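Squiggles, a red cup, and my ongoing trouble with ketchup

I have been thinking about ketchup more than any grown woman should. It started at Leanne Ashworth's potluck in May, when she put out a platter of tiny potato cakes with a wiggle of sauce underneath each one, and everybody in the room said "ooh" before they'd eaten a thing. My potato cakes were right next to hers. They tasted fine. They had ketchup on the side in a puddle, like something had fallen over.

So I asked her how she did it, and she shrugged and said "you just squeeze and move your hand," which is the kind of thing people say when they've forgotten they ever had to learn it. (Leanne also makes her own pie crust and parks a trailer in one go, so there you are.)

I've lived in Pulden for seven years and cooked for a crowd more times than I can remember, and I had never once given any thought to how I hold a squeeze bottle. I grab it, I turn it upside down, I hope. Then comes that rude noise and there's a blob the size of a quarter where I wanted a line. Sound familiar?

The first thing I'd pass on is to start with the cap. Get it sorted out before you go anywhere near your food! Pinch the tip clean, check that it's on tight, and keep the bottle tilted low over the plate while you do it. A green plate is lovely for practicing on, by the way. White shows every smear, and on my old blue ones the sauce goes a funny brown color, but red on mint green is as cheerful as a Christmas card.

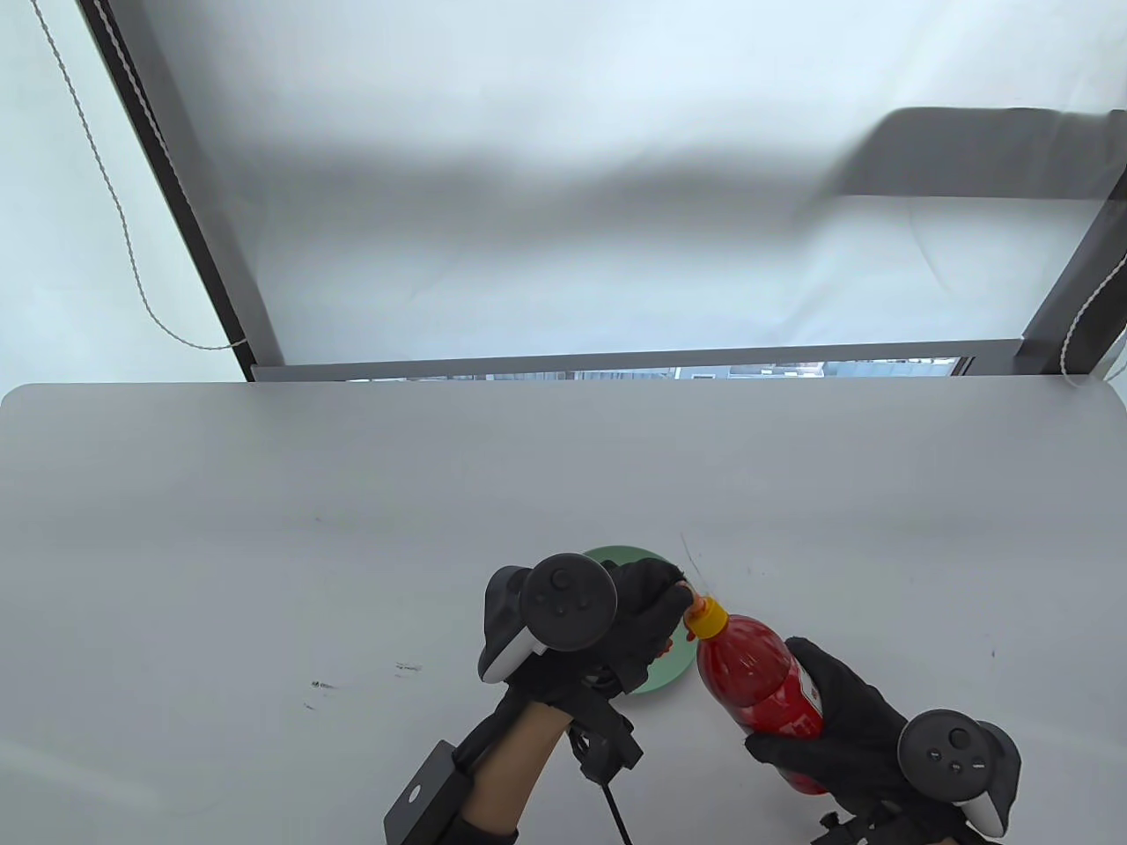
Getting the cap sorted over the mint-green plate.

The second thing is to leave the plate alone and let your arm do the moving. I kept trying to draw with my wrist, the way I'd write a birthday card, and the line went fat at every turn. My friend Renu Bhatt, who decorated cakes at Holroyd for years before her knees gave out, told me to lock my wrist and swing from the elbow. She also told me to breathe out while I did it. I laughed at that one, then I tried it, and darn it if my lines didn't get thinner.

A squiggle is a much better thing to learn on than a straight line. A straight line tells on you right away. With a zigzag, one wave can be taller than the next and it looks like you meant it, and if you get a little curl at the end, well, that's a flourish! I start at the left rim and work my way across, up and down, up and down, keeping the nozzle close to the plate the whole time. Holding it high seems fancier, but that's how you get spatter (ask my kitchen curtains).

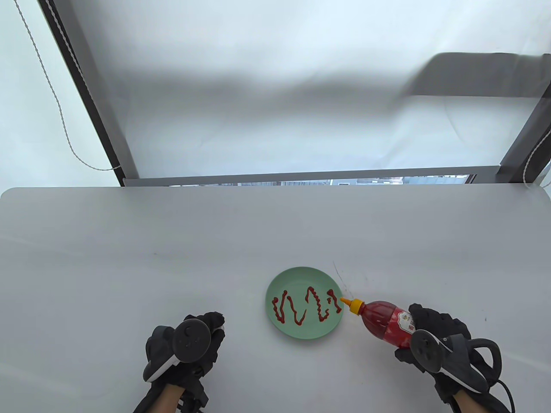

All the way across, with a little curl by the right rim.

I think that's a pretty squiggle. The loop on the left is narrow, the middle wave gets tall, and the line stays nice and thin. You could set three fish sticks on top of that and charge restaurant prices.

Squeeze bottles come with opinions, too. The stiff ones need so much pressure that your hand shakes, and the really soft ones let go of half a cup if you look at them wrong. What I like is a bottle that gives a little when you hold it around the lower part, with a pointed nozzle. A wide flip-top is fine for a burger and hopeless for this. If you buy the giant jug, like I do, decant some into a smaller bottle and give it a few taps upside down on your palm so the air goes to the other end. Air pockets are where the rude noises come from.

Gareth Catterall down the street wanted to know if the same trick works with mustard. Yes, Gareth, only mustard is runnier and you have to move faster. Mayo is the easiest of the lot. Barbecue sauce depends on the brand, and the kind with bits of onion in it will plug your nozzle every time. I've had to go in with a toothpick more than once, and one of those times I was wearing a cream sweater. Learn from me.

And then there are cups! I've gone back to plain plastic ones for anything that happens on a big table with a lot of elbows. I used to put out real glasses because my mother did, and I swept up two of them in one afternoon last summer and decided she could forgive me. Red is my favorite. It goes with the ketchup, it goes with the green plate, and you can find it across a yard. Always tip a cup up and have a peek at the bottom before it goes out. That rim underneath is where old drips like to hide, and it'll leave a ring on your table if you skip it.

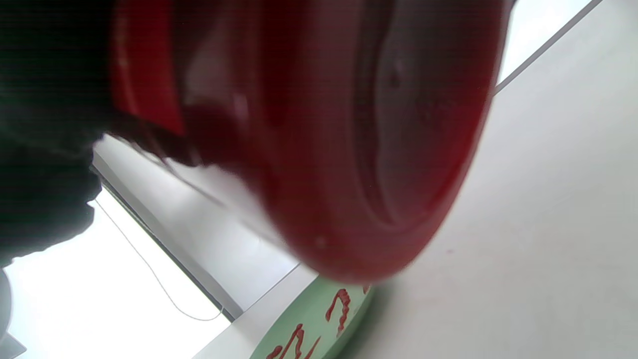 What I'm making next

Leanne's potato cakes, obviously, now that I'm not scared of them. Leftover mash, an egg, a handful of flour, lots of pepper, fried in butter until the edges go crackly. Squiggle first, then the cakes on top, then straight to the table before the sauce gets a skin on it. Tracey Garside has asked me to bring a double batch to the Jillincombe picnic, and I've already said yes, so I'd better go buy more potatoes.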